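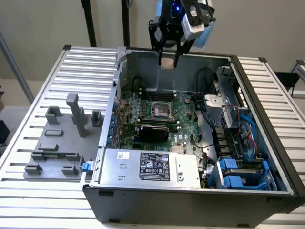
An open desktop computer with its memory slots and empty processor socket exposed.

Heltard Library Service will extend its computer repair and reuse scheme to the Sellholm branch in June. Consuelo Lorente, who manages the scheme, said that demand at Guthrie had exceeded expectations.

"We received 202 machines last year and passed most of them on to local households," she said. "Many needed only a new drive."

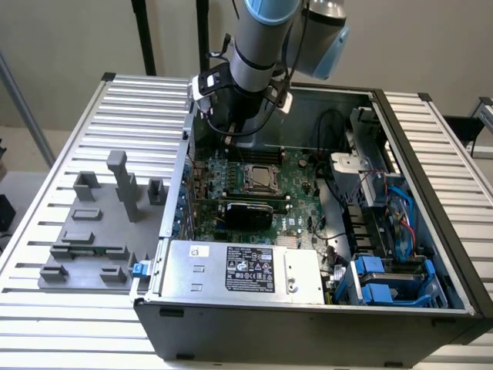
Desktop case with the side panel removed.

Asked about personal data, Ms Lorente confirmed that every drive is wiped before reuse and that donors may request a certificate. "People keep old computers in cupboards for years because they worry about their photographs," she said.

Applicants pay a fee of £35. Residents receiving council support pay nothing.

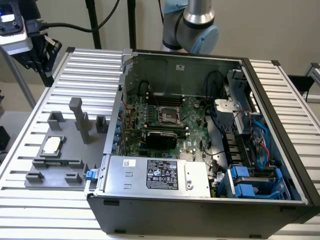
Motherboard with a graphics card in place.

Laptops will be accepted at Sellholm from the opening day. Printers will not.

Interview by Tanner Després

Related items
Lalow branch: new opening hours
Borrowing a tablet

Last updated: June
Contact us | © Heltard Library Service | Back to top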